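# Robots in the serving kitchens: where we have got to

*Staff newsletter, October 30, 2019*

Many of you have asked what is happening with the counter robots, and a few of you have heard things on the stairs that are well wide of the mark. This item sets out what has been agreed, what has been tried and what changes for people working in the kitchens at Mestlow and Ulska. It was put together by Haf Lloyd in staff liaison, with help from Gwilym Watkins and Begoñe Casado.

## What the robot is for

The machine we are getting has two arms and works at a counter. Its job is clearing and resetting: picking up what has been left out, putting it where it belongs and laying the counter ready for the next session. It will not cook. It will not use knives, handle hot pans or carry anything to a guest. Those limits are written into the agreement with the supplier, Kaimal, and they cannot be changed without coming back to the staff side first.

Clearing and resetting is the part of the shift that people complained about most in the June survey. The same reach is made over and over, often at the end of a long day, and it accounts for a good share of the sore shoulders and wrists reported to Beca Hughes in occupational health. Several people also said they didn't mind it, and that it was the one quiet part of the day. Both views went into the report.

## How the work has been done so far

Up to now nearly everything has taken place in simulation. Kaimal builds a room on the computer, puts the robot in it and has it practise at the counter. The rooms vary a good deal in how they look. Some are close to our own kitchens and some are more like a house, with pictures on the wall and a view outside. Begoñe explained that this is deliberate. If the robot only ever practised in one room it would get used to that room, and moving a plant or changing the worktop might be enough to put it off.

Kaimal has run 1152 practice sessions on the clearing task. Gwilym and two colleagues from the Mestlow morning shift spent 16 hours in June going through recordings of them and marking where the robot did something a person in the job wouldn't do. Their notes were quite blunt. The main points were:

- It went for the nearest object first, even when that meant reaching across something else.
- It was slow with cloths. A cloth lying flat gives the gripper very little to take hold of.
- It treated every item as if it should be put away, including things that live on the counter.
- It kept one arm idle for long stretches when two would have been quicker.

The third point caused the most discussion. Anyone who has worked a counter knows which things stay out, but it had never been written down. Gwilym and Arwel Parry have now drawn up a list for each kitchen, and new starters are already being given a copy. If something on the list for your kitchen is wrong, tell Arwel. The Ulska one was done in a hurry and he knows it needs another look.

## What changes for you

**Hours.** No contracted hours are being cut. The time freed from resetting will go to prep and to the handover between shifts, which has been squeezed for years. New rotas will be shown to everyone before they come in.

**Jobs.** Nobody's post is being removed as a result of this work. Two posts that were already vacant at Mestlow will be filled, and the advert will mention working alongside the robot.

**Grading.** This is not settled. Staff who look after the robot on shift - starting it, stopping it, dealing with it when it gets stuck - will be doing something that isn't in the present job description. The staff side has asked for this to be recognised in pay. Management has agreed to look at it once the trial has run for long enough to show how much work is involved. Haf would like to hear from anyone with a view on what "long enough" should mean.

**Training.** Everyone who works at a counter where the robot is used will get a half-day session in paid time. You will not be asked to work next to it until you have had yours. Up to 70 people will be trained before the trial begins, with Mestlow going first. Night staff have asked for a session that doesn't mean coming in during the day, and Beca is arranging one.

**Stopping it.** Anyone can stop the robot at any time, for any reason, and won't be asked to justify it. There will be a stop button at each end of the counter. Please use it if you are unsure.

## Recording

A number of people asked whether the robot's cameras will be used to watch staff. The agreement says that footage from the kitchens may be used for faults and for safety, and must be deleted after that. It can't be used in appraisals or disciplinary matters. Arwel asked for that to be put in plain words and it has been - the full wording is on the noticeboard outside the Mestlow stores.

## The trial

The first real machine goes into the small kitchen at Trondasness, which closes to guests over the winter. It will work there with nobody eating in the next room and no rush on. Begoñe will be on site, and staff from both of the other kitchens can go over and spend a shift with it. Travel will be paid. Put your name down with Haf if you want to go, and say whether you need a lift from the ferry.

Gwilym will be there for the first fortnight. He was against the idea when it was first raised and has said he still has doubts, mostly about what happens when it breaks down in the middle of a busy service and the people on shift have lost the habit of resetting quickly. His suggestion is that each kitchen should do one reset a day by hand, whatever the robot is doing. That has been accepted for the trial.

No decision has been taken on what comes afterwards. The results will go to the joint meeting, and the minutes will be circulated in the usual way. If the trial goes badly the machine goes back to Kaimal and we carry on as we are.

## Questions we couldn't answer yet

- Who cleans the grippers, and with what? Kaimal is sending a data sheet.
- Will it be noisy? We have asked for a figure and not had one.
- Can the counter heights at Ulska be changed at the same time? This has been passed to the buildings team, who have had it on their list before.
- What happens to agency staff who haven't been trained? For the trial they won't be placed at that counter. After that we don't know.

Further questions can go to Haf Lloyd or to your shift lead. Written ones are easier to keep track of, but a word in passing is fine too.
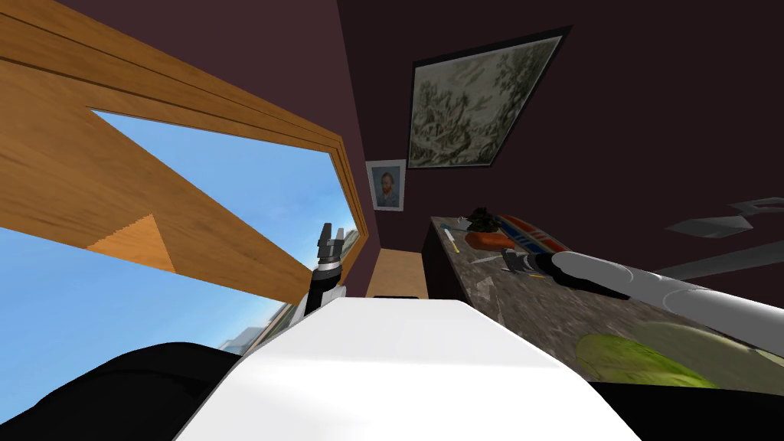
*One of Kaimal's simulated rooms, with the right arm over the counter by a small grey object.*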